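3.2 The tabletop and the white cloth

I got interested in wiping because of one stubborn table. It's got a glossy finish and a strong grain in dark brown and orange, and I'd happily talk about it all day (my co-authors have asked me not to).

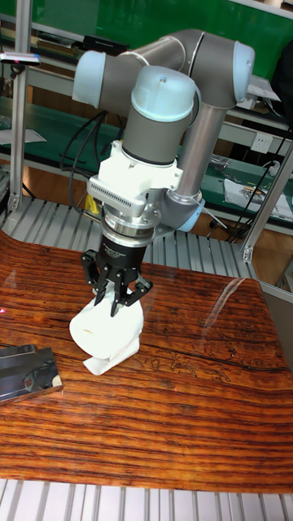 For the Plaltach study we wanted to know how a cloth's shape changes what it does to a shine like that. A flat cloth drags evenly; a bunched one rides on its folds, and the loose corner goes wherever it likes! We logged 42 folds over four weeks in January. 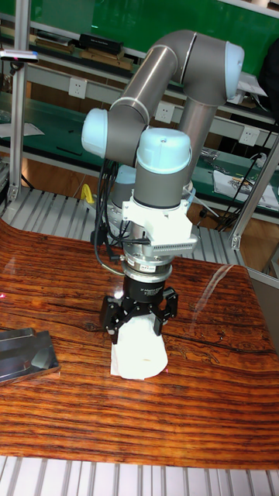
Figure 4. White cloth pinched into a rough cone, lower edge flat on the wood.

Glare was the real headache. On varnish this shiny a bright spot can swallow a scratch whole, so I scored the grain twice, once from each side. 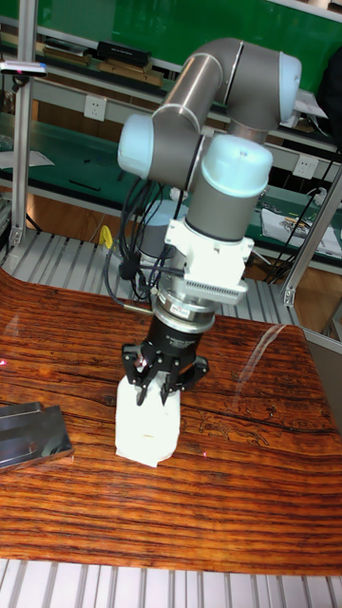 Last modified: February 22, 2018

We ran 700 strokes on the Bundberg top and another 700 on the Tretuden one, same pressure, same direction as the grain. I'd expected paper to do worse than cloth, and on Tretuden it did.

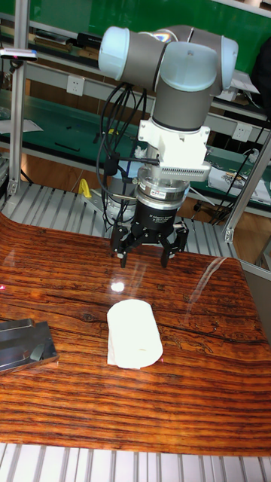 On Bundberg I couldn't tell them apart, even after going over my notes again with a lamp held low across the wood.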